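Ravunau
Home Courses Task library About us Contact

About us

Hi, I'm Gönül, and I run Ravunau together with Marek Vaněk. We're a small school with a slightly bigger workshop attached, and what we teach is how to show a robot a job. Our students don't write code for it (well, hardly any). They sit down, take hold of a pair of leader arms, and do the job themselves while the robot's arms copy every move. Do that enough times, cleanly enough, and you have something a robot can learn from.

I came to this from teaching pottery, of all things. Marek had built a two-armed setup called Noh and he needed somebody patient to operate it, and I had a free February and good hands. The first thing I tried was putting a small bowl inside a larger one. It took me the whole morning! I kept coming in too steep and pinching the rim, and there's no feeling in the fingertips to warn you, so you learn to watch the gap instead. By the end of that month I was hooked, and I'd filled a notebook with things I wished I'd been told on the first day. That notebook is still more or less our beginners' course.

What we do all day

Most of our work is teaching people to demonstrate. The beginners' course is 3 weeks long and we never take more than 10 students at a time, so you get lots of hours on the arms and not too many hours listening to me. You start by guiding a single arm by hand, just pushing it along and feeling where it's stiff, and then you move on to remote control with both arms. Everyone records 100 demonstrations of one task before they leave. Some people find that dull around the halfway mark – I did too – but it's where the bad habits come out. You notice that you always pause before you grasp, or that your left hand wanders off when the right one is busy, and a robot trained on your recordings will happily pick up both.

The other part is recording work for companies that want demonstrations but don't have the operators. They send us the objects and a description of the job, we argue a bit about what "done" means, and then we get going. Our task library, Collau, passed 1,000 recorded sessions this year and I'm very proud of it, including the clumsy ones. We keep failed attempts, labeled as failed, and we ask students to write a sentence on what went wrong.

How we teach

Slowly. Marek is strict about resetting the table between takes and I'm strict about posture, so between us you'll be nagged pretty thoroughly. We like ordinary objects, things with thin rims and awkward edges, and we move them between takes. If the bowl is always in the same spot, all you've taught is the spot.

You don't need an engineering background. We've had a dental technician, a puppeteer, a couple of retired machinists and plenty of people straight out of school. The puppeteer was annoyingly good from the first hour.

Visiting and joining

The next beginners' course starts on 19th July and there are still places as I write this. If you already operate arms somewhere else and want practice with two-handed work, ask about Dranano, our short course for experienced people. You're also welcome to drop in and have a go before you sign up for anything – write to us first through the contact page so one of us is free to sit with you.
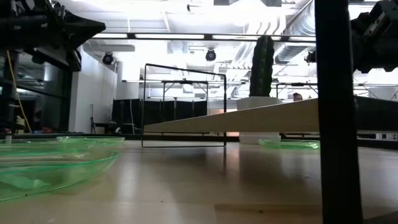 Gönül Yurt

Bowls are still my favorite thing to teach with. We like the green see-through ones, with the grippers hanging over the table and a tall cactus standing well within elbow range. Come and try it!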